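**Plumar** is a method for training two-arm table robots to sort small household items from a tray into open baskets. It was worked out at the Lasness workshop of Andreadis, a small automation firm, and first written up in May. Belongs to the wider family of imitation methods: a person steers the arms, the robot records, a network learns to copy.

## Background

Older sorting setups leaned on one fixed overhead camera. Works fine until the arm reaches over the tray and blocks the view. The network then guesses where the object is, and usually guesses short. Adding more fixed cameras helps a bit but makes calibration slow, and any bump to a camera stand spoils the data.

## Method

Plumar uses a head view plus a view from each wrist. Head view picks the target and the basket. Wrist views take over for the last part of the reach. The switch isn't hard-coded; a small gating layer weighs the views at every step, and the weights drift toward the wrist as the fingers get near the object.

Main steps in training:

- Operator demos, both arms, objects reshuffled between runs
- Trimming of long pauses at the start (the network learns to wait otherwise)
- Joint training on all views, with one view blanked at random
- Short correction runs, where the operator steps in only when the arm drifts

The blanking step matters most. Without it the gate settles on the head view early and never lets go.

Objects are mixed on purpose: soft, hard, round, long. Soft foods are the hard case, as grip force has to be read from finger motion alone. No force sensor in the base version.

## Results

The published test set has 1769 episodes from Lasness, of which 200 were held back for scoring. The full method beat the head-only version on every object type, with the widest gap on soft items. Round fruit came second. Most of the remaining failures were late releases, the object let go over the basket rim instead of inside it.

A repeat at Camiston used 100 fresh episodes and the same weights, no retraining. Scores fell, mainly on thin objects like pens lying at an angle. The Camiston group put this down to lighting and a lower table. Andreadis has not tested that seperately.

## Limits

- Baskets must be open and stay put during a run
- No recovery if an item rolls off the table
- Arms take turns; true two-handed lifts are not covered
- Training is slow when a new object type is added, since old demos have to be be mixed back in

A follow-up with 2 baskets and spoken targets is listed as planned. No results yet.

## Views from the work
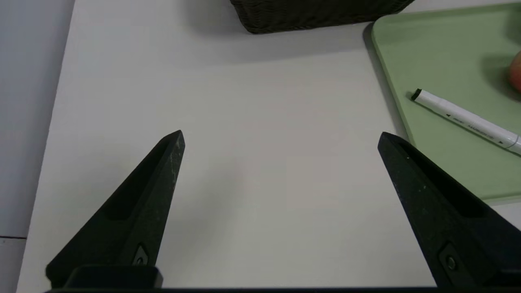
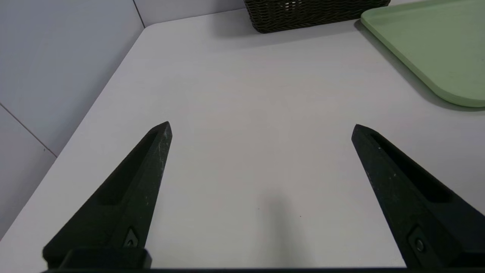
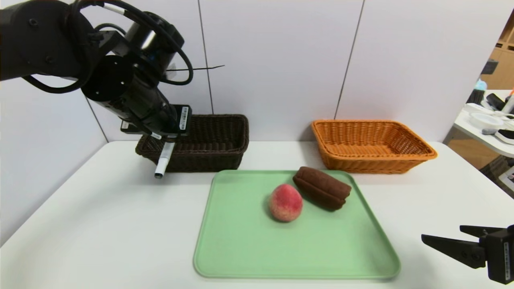

*Plumar table setup. First and second: gripper camera views, fingers open, dark basket and green tray at the far side. Third: head view, peach and cake roll on the tray, baskets along the wall.*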